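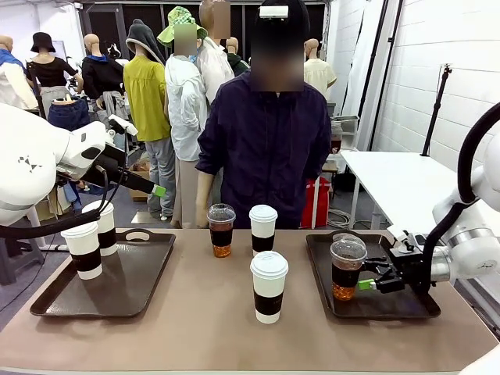

Ticket: Members can't open digital season passes at Gate 2
Club: Petcombe Rovers FC
Opened by: Hicham Soliman, ticketing
Priority: High
Status: Resolved, monitoring

Friday 5:40 pm
Gate staff report that passes bought in the October membership offer scan as "Not valid for this fixture". Paper tickets and single-match tickets scan normally. Kickoff against Ellery is 7:30 pm. Affected members are being sent to the ticket window and the line is already back to the car park.

5:52 pm
Restarted both handheld scanners at Gate 2. No change. Swapped one with a scanner from the main gate, same message. Not a hardware fault.

6:05 pm
Looked up three of the rejected members in Dakik. All have an active pass and are paid in full. The home fixture list on each pass stops at the previous round. Passes bought before the offer show the whole season.

6:11 pm
Called Dakik support. They asked for the pass type code and an export of affected accounts. Sent both. The export has about 900 members on it, so this is not limited to Gate 2. That gate serves the family stand, where most of the offer seats are.

6:20 pm
Workaround in place. Gate staff to check the name on the pass against photo ID and let the member through, then write the membership number on the sheet. Do not rescan. Do not issue a replacement ticket, as it will double up the seat.

6:48 pm
Line cleared. Two replacement tickets had been printed before the workaround went out. Both cancelled and the members reseated in their own seats.

7:15 pm
Dakik found the cause. The Ellery match was moved from Sunday when the league redid the draw, and the fixture was deleted and recreated with a new ID. Older passes are linked to the season group, so they picked it up. The offer passes are linked to individual fixtures and still point at the deleted one.

7:34 pm
Offer passes relinked to the season group by Dakik. Tested with five late arrivals, all scanned green.

9:50 pm
Manual entries from the sheet keyed in so the attendance figure is right. One number was unreadable and has been left out.

Follow-up
Check the Plovberg fixture, which was also moved. Edit the date on the existing fixture in future and don't delete it. Offer pass template to be changed before the next sale. Leave this ticket open until after the Plovberg match.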